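4.2 Cables and small items on the desk surface

The desks in the Plenddale survey were used for work, charging and storage at once, and cables were the items most often left without a fixed place. Of the 40 desks visited, most had at least one charging cable on the surface with nothing plugged into it. We recorded these as "resting cables" and kept them apart from cables in use. Power cords for lamps and routers were treated as fixed, even when they crossed the working area.

Wall outlets had a strong effect on layout. Where the outlet was low on the wall behind the desk, the router tended to stay directly under it, and everything else was arranged in the space that was left. Figure 4 shows a desk of this type. The charging cable winds between a paper roll and the lamp, with its plug head resting on the desk top.

Figure 4. Desk with router below the wall outlet, water bottle, paper roll, brass lamp and charging cable.

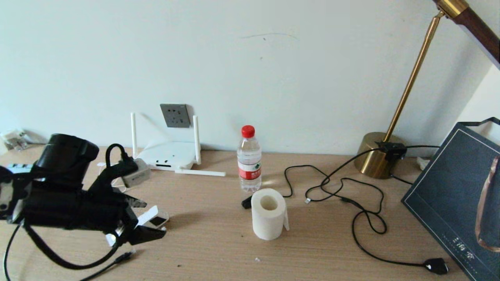 One respondent in the Bitthorpe group objected to our calling a cable like this untidy, writing that a charger left in a drawer takes longer to find than one left out, and that the desk gets cleared when someone needs the room to write.

We accept the point and have used "untidy" in this section only for cables that are tangled with each other or looped around another object. Under this narrower rule, 59 percent of the resting cables were still counted as untidy.

Network cables behaved differently. They are stiffer than charging cables and usually have a single job, so they were less often knotted – but the loose end was easily lost behind other black or grey items. Figure 5 gives a close view of an RJ45 plug with a clear housing, with a black rectangular item and more cable behind it.

Figure 5. RJ45 plug on a grey ethernet cable. 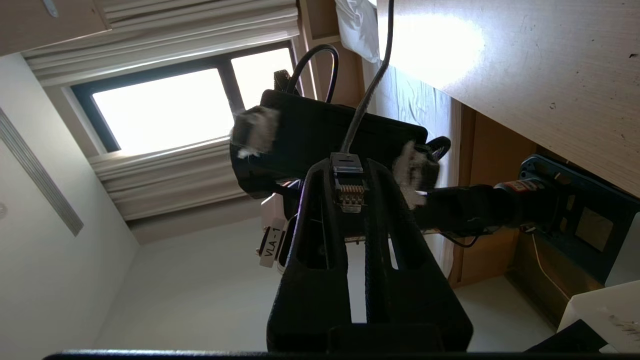 For sorting, we grouped cables by connector before length. The Meireles scheme does the reverse, which works well for a store room with 500 cables but less well for a single desk, where there may be only 2 of the same kind. Lengths were noted in the Trekico sheet and are not used further here.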